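Workshop tips: planning money for a small robot arm
By Qiuyue Du, Lendthorpe
14 April 2018

Many people write to me that they want a robot arm for the home workshop, and they ask only for the price of the arm. Please make first a list of everything else. In my own plan the arm was 3000 dollars, and the small things together made the budget grow by 40 percent.

Ask the seller if the gripper is in the price. At Grumberg it was a separate line on the offer, and I saw this only at the second reading. Ask also for spare fingers and how many weeks they need to arrive.
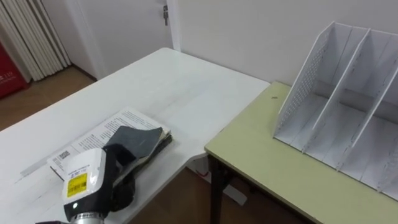

The table is the next cost, and it is often forgotten. Measure the reach of the arm before you buy one. If you put two tables together, check the height of both, for a small step between them is enough to disturb the work. With a white top and a green one side by side, as we have, the green sits slightly lower. You can correct such a difference with leg pads from Melis, 64 cents each.

For test objects, spend nothing. An old book and a piece of dark gray fabric are good practice, as soft things are harder to grip than boxes. A simple desk file rack is also useful to have near.

Keep some money for May, when Sivel changes its price list. And write down the serial number of every part before you mount it.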